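拼箱出口的体积重与计费吨：一份核对记录

上一篇写了提单补料的截止时间，评论里有人问运费账单上的“计费吨”是怎么来的，为什么货代报的数和自己量的总对不上。这个问题我在公司内部解释过多次，干脆写成一篇，以后直接发链接。

先说适用范围。下文只讲海运拼箱（LCL），附带提一下空运和快递的差别。整箱按箱型收费，体积只影响装不装得下，不进入计费公式，所以不讨论。

一、基本公式

海运拼箱按“重量吨”和“体积吨”取大。重量吨是毛重除以一千公斤，体积吨是立方米数，一立方米算一吨。两者比较，大的那个就是计费吨，缩写一般写成 W/M 或 R/T。

举一票货。毛重 822 公斤，重量吨为 0.822。外包装总体积如果是 1.9 立方米，计费吨就是 1.9，重量在这里不起作用。绝大多数轻工类货物都是这种情况。只有五金件、石材、瓷砖、液体这类东西，重量吨才会反超。

多数拼箱公司有最低计费，常见的是不足一个计费吨按一个收。有的航线目的港费用另设最低值，和起运港的标准不同，报价单上通常在备注栏里，字号很小。询价时应当把两端的最低值都问清楚，写进邮件。

二、体积是谁量的

这是争议最多的地方。发货人在托书上填一个体积，仓库收货时再量一次，最后以仓库的进仓数据为准。两个数不一致很正常，来源大致有以下几类。

第一，发货人用的是纸箱的设计尺寸，也就是纸箱厂给的数。纸箱装满封箱之后会鼓，长宽各多一两厘米并不少见。单箱看没什么，箱数一多，差值就很可观。

第二，内尺寸和外尺寸混用。纸箱厂的图纸常标内径，五层瓦楞的壁厚单边按 7 毫米估，长度和宽度方向各要加 14 毫米，高度方向因为有摇盖重叠，加得更多。托书必须用外尺寸。

第三，托盘。打了托盘的货按整托的最大外廓量，包括托盘本身的高度和货物超出托盘的部分。很多工厂把纸箱体积加总后直接填进托书，托盘高度漏掉了。

第四，不规则件。仓库按最小外接长方体处理，伸出来一根把手，也按把手的末端算。能拆的尽量拆下来放进箱内，把包装外廓收平。

我们去年有一票从 Tirnach 仓进的货，托书体积和进仓体积差了不少。当时负责对账的是 Nidia Chávez，她把每一托的进仓照片调出来，和装箱单逐托核对，最后确认仓库没有量错，是工厂把两种规格的托盘按同一种高度填了。账单照付，托书模板改了一版，增加了“单托外廓高”一列，由工厂打完托盘以后实测填写。

三、测量的操作顺序

下面是我们现在执行的做法，供参考。

封箱之后再量，不要量空箱。同一规格的箱子抽几只，取最大值，不取平均值。取平均值在统计上更合理，但仓库量到的往往是鼓得最厉害的那一只，按最大值填可以减少扯皮。

长、宽、高都以厘米记录，小数进位，不四舍五入。部分仓库用激光扫描设备，输出以毫米为单位，再按自己的规则进位，所以最后一位有差别属于正常现象。

托盘货拉紧缠绕膜之后量。先量后缠，数据没有意义。

每一托拍照，照片里要能看到卷尺读数和唛头。发生争议时，这是唯一有用的证据。没有照片的复量申请，仓库一般不受理，或者受理了但收复量费。

四、免责误差与申诉

拼箱公司多半有一个误差范围，在范围内按进仓数据执行，不接受申诉；超出范围的，可以在截单前申请复量。各家数值不同，以书面条款为准。

截单之后再申诉，基本没有结果。货已经进箱，复量没有对象，只能靠照片说话。我的建议是进仓回执一到就核对，不要等账单。回执上有件数、毛重、体积三个数，任何一个和托书不符，当天就要回邮件。

我们在 Plarnum 的账号可以设置自动提醒，体积偏差超过设定值就发通知。系统界面不算好用，导出的表格列名还是缩写，但这项功能确实省了不少人工。没有类似系统的，用表格做一个条件格式也能达到同样的效果。

五、单证上的体积要不要改

进仓体积和托书体积不一致时，提单按哪个出？

原则上提单、舱单、装箱单、报关单的件数和毛重必须一致。体积在报关单上不是申报项，但舱单和提单上有。如果目的港海关或收货人对体积不敏感，多数货代会直接按进仓数据出提单，装箱单不动。信用证项下要谨慎一些，单据之间体积不符，有可能被银行提不符点。遇到信用证，我们的做法是先按进仓数据修改装箱单，再确认提单样本。

毛重不一致则必须改。申报毛重和实际过磅差得太多，会引起查验。出口退税的单据也要跟着核对，报关单一旦放行，改单的周期很长。

六、空运和快递的差别

空运用体积重，长乘宽乘高（厘米）除以 6000，得到公斤数，再和实际毛重取大。快递常用的除数是 5000，同一箱货，快递的体积重比空运高两成。

同一箱货在三种方式下的结果差别很大。海运拼箱相当于一立方米对一千公斤，空运大约是一立方米对 167 公斤，快递是一立方米对 200 公斤。所以一票货是“重货”还是“抛货”，要看走什么方式，脱离运输方式谈没有意义。销售部门经常拿快递的体积重去问海运价，得到的数字当然对不上。
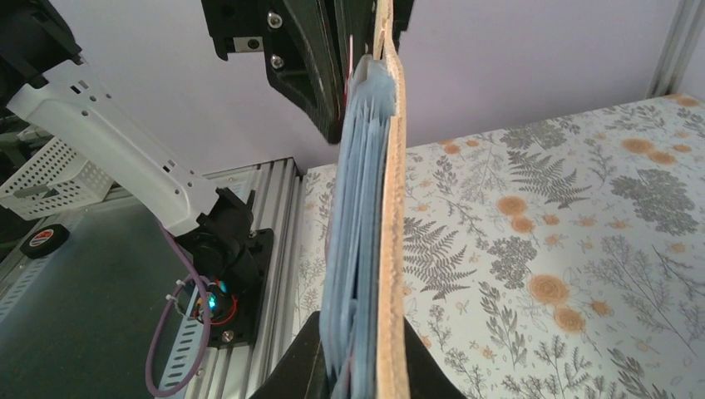 还有一个常被忽略的地方：进位规则。空运一般以 0.5 公斤为单位向上进位，快递在一定重量以上按整公斤进位，海运拼箱保留到小数点后两位或三位。小批量样品的费用里，进位带来的影响有时比单价的影响还大。

七、一个完整的核对例子

取 Belmonte 线上的一票。货物 13 件，均为纸箱，未打托。总毛重 990 公斤，重量吨 0.990。

托书填写的单箱外尺寸为 60×50×40 厘米，单箱体积 0.12 立方米，总体积 1.56 立方米。进仓回执为 1.68 立方米，差 0.12 立方米，正好是一箱的体积。

第一反应是仓库多点了一件。核对回执，件数没有错。再算单箱，1.68 除以件数约为 0.129 立方米，折算成尺寸，相当于 62×51×41 厘米。也就是长度多两厘米，宽和高各多一厘米，和鼓箱的情况吻合。差值等于一箱体积，纯属巧合。

这票没有申诉，按 1.68 计费。重量吨和体积吨取大，结果仍然是体积吨。后续把这一款产品的标准箱尺寸在系统里改成实测值，再下一票的托书和回执就只差在小数点后第三位。

值得一提的是，单边只差一两厘米，体积就多出将近百分之八。三个方向的偏差是相乘的关系，箱子越小，影响越明显。小箱改大箱能降低鼓箱造成的比例，但单箱重量会上去，仓库人工搬运有上限，需要权衡。

八、目的港费用

起运港的计费吨核对清楚之后，目的港还会再用一次。拆箱费、仓储费、码头操作费通常都按计费吨收，单价往往高于起运港。FOB 条款下这部分由收货人付，发货人容易不关心，结果是客户收到账单之后回头来问。

有些货代的起运港海运费报得很低，甚至是零或者负数，差额从目的港收回。比较报价时要把两端加在一起。Jakitz 那边的客户曾经发来过一份目的港账单，计费吨和起运港的不一样，查下来是目的港代理自行进位到了整数。后来在订舱确认里加了一句，要求两端使用同一计费吨，小数位不得变更。代理回签了，之后没有再出现。

如果做的是 DAP 或者 DDP，这笔钱在自己的账上，核对起来更直接，但也要求在报价阶段就把体积估准。估算时在装箱单体积的基础上加百分之五到八，作为我们内部的默认余量，抛货取上限。

九、遗留问题

还没有弄清楚的有两点。一是不同仓库对圆桶类货物的处理，有的按外接长方体，有的在多桶并排时按整体外廓，书面条款里都没有写明。二是可叠放和不可叠放的附加费，目前见到的计算方法至少有两种，一种按占用的地面面积乘以箱内净高，一种直接在计费吨上乘系数。等二月那批回执收齐，数据够了再单独写一篇。

托书模板有人要过，新版的列顺序还在调整，改完放到附件页。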